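Count the wear, not just the uses

Every wristed instrument we put on the surgical robot has a counter in it. Each time it is mounted on an arm, the counter drops by one, and when it gets to zero the system will not accept the instrument any more. Most hospitals treat this number as the whole of instrument care. I think that is a mistake, and I have thought so since we began keeping our own bench log.

I run the instrument room for a robotic program with two systems. The log started in December, on a paper form, and later moved into Zoltby, the tracking software the rest of sterile processing already used. It now holds 2,772 entries. An entry is one inspection of one instrument after cleaning, and it takes a technician over 2 minutes to do properly. People have told me that is too long. I would like it to be longer.

The counter knows how often an instrument was mounted. It doesn't know what the instrument did. A needle driver that closed one short incision and a needle driver that ran suture for most of a morning have lost the same one use. Their cables have not done the same work. The cables run from the back end, down the shaft and over small pulleys at the wrist, and every turn of the surgeon's hand pulls on them. A frayed strand at the pulley is hard to see with the naked eye. Under the magnifier on our Wanetti bench it is easy, if you move the wrist through its full range and stop at each end.

So that is what we do. Wrist left and right, jaws open and closed, look at the cable at each stop, look at the jaw tips edge on. Then the shaft gets wiped down and checked for scratches under a raking light. Anything doubtful goes in the red bin and a second technician looks at it. The bin holds 7 instruments and I have seen it full.

The objection I hear most is that the surgeon will notice a bad instrument. Sometimes that's true. A loose wrist feels vague at the console and surgeons do complain. But the complaint comes during a case, when the instrument has to be pulled, another opened, and the arm set up again. A surgeon who is halfway along a row of stitches should be thinking about the next stitch.
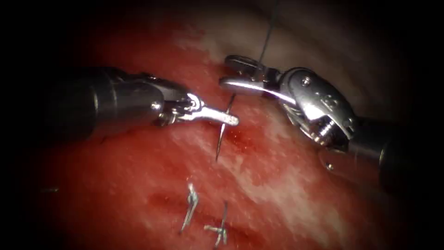

Suturing with two wristed instruments. The needle is in the tissue, with two finished stitches below it.

Look at how little room there is between the tips in work like this. Jaws that don't meet squarely can let a needle roll, and a wrist that lags has to be corrected for by hand, over and over. None of that shows on a counter.

The other objection is money. Pulling an instrument with uses left on it looks like waste on a spreadsheet. Our magnifier, lamp and fixture came to 2,000 dollars together, and the technicians' time costs more than that over a year. I accept those numbers. I don't accept that the remaining uses on a worn cable are worth anything.

What I would ask of other hospitals is modest. Put a magnifier at the end of the cleaning line. Write down what you find by serial number. Give the technician the authority to reject an instrument without calling anyone. And when the operating room sends one back, ask for a note saying what it was doing at the time. We still get too many that come down with a strip of tape and the word "bad."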